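Revised Practice Standard for Robotic Suturing Now in Force

The Riltalari Surgical Skills Center has adopted a revised practice standard for robotic suturing. It applies from January to all residents, fellows and visiting faculty who book console time at the center, and it replaces the interim rules that had been in use since the Prallholm laboratory opened.

The standard was drafted over 12 months by a working group led by Petronella Molefe. Its purpose is to give every trainee the same expectations, whichever instructor is at the second console. Earlier rules differed between our two sites, and trainees moving from one to the other were sometimes marked down for habits they had been taught to use.

The main changes concern the handling of needle and thread. Thread under tension must be kept in view at all times. The jaws should close on the suture only where the strand is not needed for the finished knot, as repeated gripping weakens it. Without a sense of touch through the console, the operator has to judge force by eye, and the standard now says so in its opening section.
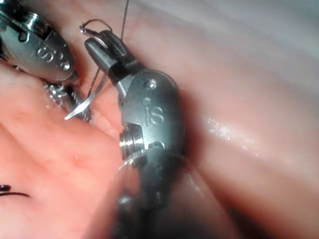 Instruments may not be moved outside the field of view while a needle is held. If the needle is lost from sight, both hands stop, the camera is moved, and work resumes only when the needle has been found. A trainee who stops for this reason will not lose marks for time. The former rule allowed a search with one hand while the other kept tension on the thread, and this has been withdrawn.

Section 7 deals with practice on synthetic tissue. Stitches are to be evenly spaced and the edges of the cut brought together without excessive puckering. Tails should be trimmed to a consistent length before the next stitch is placed — a point on which the old rules were silent. Completed pads must be kept for 30 days so that a second assessor may review them. They should be labeled with the booking number only, and not with the trainee's name.

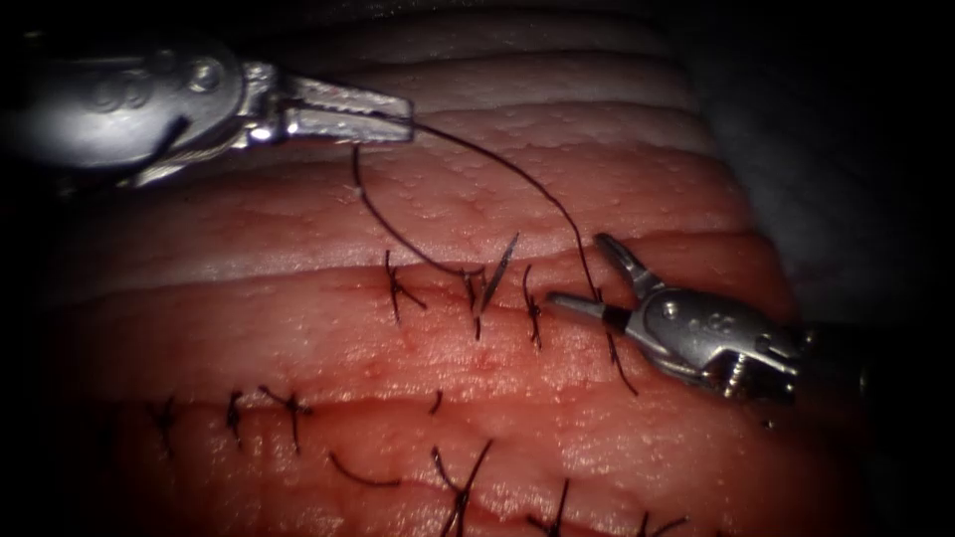
Clodagh Duggan wrote to ask whether trimming after every stitch would slow beginners to the point where they could not finish a row within one booking. She suggested that the rule be relaxed for the first sessions and applied in full at assessment. The working group has accepted the suggestion in part. Trainees in their first three sessions may trim at the end of a row, provided that no loose tail lies across the cut being worked on.

Instrument use is to be entered in the Drorkau log at the close of each session, including any session ended early. Printed copies of the standard are available at the Fitzgerald Building front desk, and comments on the wording should be sent to the working group in writing.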